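How to run a fair trial of a robot arm before it changes everyone's shift

Written for supervisors and shop stewards at small catering and packing sites. Last revised 9th April.

We tried an arm at Hisstead, a kitchenware hire site that sends crockery out to events. The supplier, Zemstead, promised a lot. Some of it was true. What follows is how I would set up the trial if I had to do it again, and I would want all of it agreed before the crate is opened.

Before the trial

1. Write down the job as it is done now. Stand next to the person doing it for a whole shift. At Hisstead the rota called the job "stacking". In practice it was stacking, wiping, spotting chips, answering the phone and holding the door for the van driver. The supplier had priced the first of those.

2. Pick one task and name it in a single sentence. Ours was "take bowls from the table, nest them, put the stack in a crate". If the sentence needs an "and also", you have two tasks and should run two trials.

3. Ask the people who do the work what would make it worse. Nelli Lahtinen had run that bench for years and her answer was waiting. She could put up with lifting, but she could not stand next to something slower than herself and keep a straight face. We ought to have listened harder.

4. Get a promise in writing about hours. Ours said no one would lose shifts during the trial. It said nothing at all about afterwards, and people noticed.

During the trial

5. Set a length and stick to it. We agreed four weeks. The supplier asked for more time in week 3, which they will probably do to you too.

6. Log the helping. Every time somebody straightens an item, restarts the program or moves a crate a few inches, it goes on the sheet with the minutes spent. This is the figure that vanishes from sales brochures. We handled almost 2000 pieces in the trial, and the restarts took longer than the handling on several shifts.

7. Use your real stock. The demonstration set will be clean, matching and laid out with room between the pieces. Bring the odd sizes and the plates that stick together.

8. Check the grip yourself, up close.

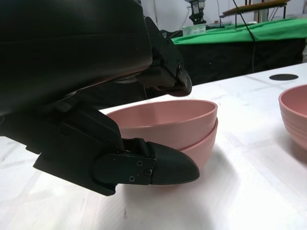 Nesting is where I would spend most of the inspection time. People who stack for a living do it without looking, and a manager who has never done it will assume it is easy. Look at how the pieces sit as well as whether they are held: with the two pink bowls, the upper one is tilted inside the other and there is a dark gap between the rims. On our bench a stack like that would be pressed level by hand before it went in a crate. Decide in advance whether a tilted stack counts as finished, and who puts it right if it doesn't. If the answer is "whoever is nearest", put that person's time on the sheet from step 6.

After the trial

9. Compare like with like. Set the arm plus its helper against the person alone, over the same 800 pieces. Zemstead's own report left the helper out.

10. Rewrite the job description before you sign anything. Minding a machine is different work from packing – more standing, more watching, less talk – and it should be graded and paid as its own job. Trarnard, our sister site, skipped this and spent November arguing about it.

11. Let the bench staff read the results first and add their comments to the same document. Ours ran longer than the report did.

Hisstead kept the arm for one product line and Nelli kept her bench. I'd still want to see another year of log sheets before ordering a second.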